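Contra el método de los 50 minutos

Llevo desde marzo intentando que me guste la técnica de estudio que me recomendó medio mundo y ya puedo decir que no me convence. Es un cuaderno de la casa Skimitz, con tapas grises, papel muy bueno y un precio que me callo por vergüenza. Dentro vienen las plantillas: bloques de 50 minutos, descansos de 5, y al final del día una escala para puntuar tu "profundidad de foco". Yo me puse un 4 el primer lunes y todavía no sé qué medía.

Lo compré porque me apunté a un curso de alemán por libre, con la idea de pasar parte del verano andando por el Sauerland y poder pedir algo más que agua. El vocabulario se me da mal desde siempre. El manual de Skimitz promete 300 palabras nuevas al mes si respetas los bloques. Supongo que alguien lo habrá conseguido. El manual no dice quién, ni cuántas recordaba en otoño, ni si sabía declinarlas.

Mi problema con estos sistemas es que convierten el rato de estudiar en un rato de administrar el estudio. Relleno la casilla de inicio, pongo el temporizador, apunto la interrupción (hay una columna para interrupciones, con códigos) y cuando por fin abro el libro ya estoy pensando en lo que voy a escribir en la casilla de cierre. Hubo un jueves en que dediqué más tiempo a pasar a limpio la semana que a los verbos separables. Quedó preciosa, eso sí.

Tampoco me creo lo de que el descanso corto "consolida". En cinco minutos me da tiempo a mirar el correo y enfadarme. Lo que a mí me funciona es lo de toda la vida: leer un párrafo en voz alta, taparlo, decirlo mal, volver a leerlo. Sin gráfico. Y dejarlo cuando me aburro, aunque falten doce minutos para que suene el pitido - que además suena fatal.

Seguiré con el cuaderno hasta que se acabe, por tacañería, pero las casillas las uso ya para la lista de la compra.

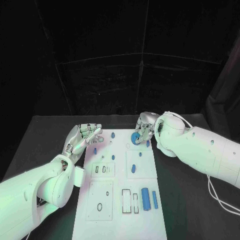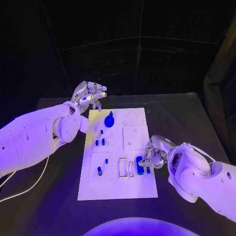

Piezas azules y brazos blancos.
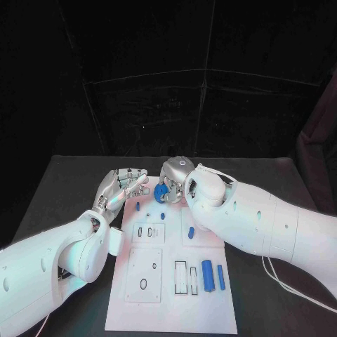
Géza Szűcs me escribe que exagero, que él lleva dos cuadernos enteros y que el truco está en saltarse la puntuación del día y quedarse solo con los bloques. Dice también que con el húngaro no le haría falta a nadie una plantilla, sino paciencia, y que si voy a seguir quejándome por lo menos aprenda a hacerlo en alemán.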